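Search this site Go

How Engineers Choose a Robot Hand

Last updated in March

A robot arm can move a hand to a place. The hand has to do the rest. Engineers call the part on the end of the arm a gripper, even when it looks a lot like a hand with fingers. This page explains how two grippers can be tested against each other and what the results mean.

The two grippers

The first gripper in our test is the Broltard. It has two flat metal jaws that slide toward each other, like the jaws of a vise. One motor moves both jaws. The jaws cannot bend.

The second is the Zaratora. It has rubbery fingers made in segments. Each finger has a joint with a pin through it, so the end of the finger can curl. The fingers are soft on the outside and have hard parts and wiring on the inside.

Both grippers bolt onto the same arm. This matters. If the arms were different, a dropped object might be the fault of the arm, and the test would not tell you anything about the grippers.

What makes a test fair

A fair test changes one thing at a time. In this test the thing that changes is the gripper. These things stay the same:

The arm and its speed.
The controller, which is the computer that tells the arm and the gripper what to do. Ours is a Lenow.
The camera, which sits at the wrist and looks out past the fingers.
The objects and the places they start from.

Tape on the floor marks the work area. Objects are put down inside the tape before each try. If an object started in a new place every time, one gripper might get the easy spots.

What one try looks like

1. The arm moves the gripper above the object.
2. The gripper opens.
3. The arm lowers the gripper.
4. The gripper closes until the motor feels a push back.
5. The arm lifts and waits 5 seconds.
6. The arm puts the object down and the gripper opens.

A try counts as a success only if the object stays in the gripper for the whole wait. If it slips a little but does not fall, the try still counts, and the slip is written down.

The objects

There are 7 objects: a wood block, a tennis ball, a sponge, a plastic cup, a key, a paper bag, and a short piece of rope. Some are hard and some are soft. The key is hard to pick up because it is thin and lies flat. The paper bag is difficult for a different reason. It changes shape when it is touched.

The results

Altogether the two grippers made 142 tries. The Broltard did better with the block and the key. Its jaws are straight and meet exactly, so they can pinch a thin edge. It crushed the paper bag several times.

The Zaratora did better with the ball, the cup, and the bag. A finger that bends can wrap partway around a round object and touch it in more places. More touching means more friction. Friction is the force that stops two surfaces from sliding past each other. The Zaratora often missed the key, and its rounded fingertips pushed the key along the carpet.

The sponge and the rope were close to a tie.

Wear

Fingertips rub on objects and on the floor. Over time the outer layer can wear away. A worn tip may grip differently from a new one, so testers check the fingers before each set of tries and write down any rubbed patches, scratches, or loose screws. If a finger has to be replaced in the middle of a test, the tries before and after it are kept in separate tables.

Wires need checking too. A wire that crosses a joint bends each time the finger bends. It needs enough slack to bend without pulling, but a loop that is too big can catch on things.

Which one is better?

That depends on the job. A machine that sorts metal parts would do well with flat jaws. A machine that packs fruit would need something that bends. Some arms carry a tool changer and can swap grippers in roughly a minute.

Words to know

Gripper: the part of a robot that holds things.
Segment: one section of a finger.
Controller: the computer that sends commands to the arm.
Friction: a force that resists sliding.

12 shares | 2 comments

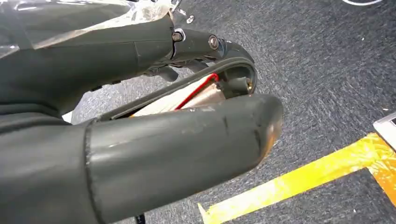

Rivera: We tried the key test in class with kitchen tongs and then with a rubber glove over them. The plain tongs picked up the key more often, but the glove was better for the ball. Could you add a coin to the objects next time? It is even thinner than our key and we could not get it with either one.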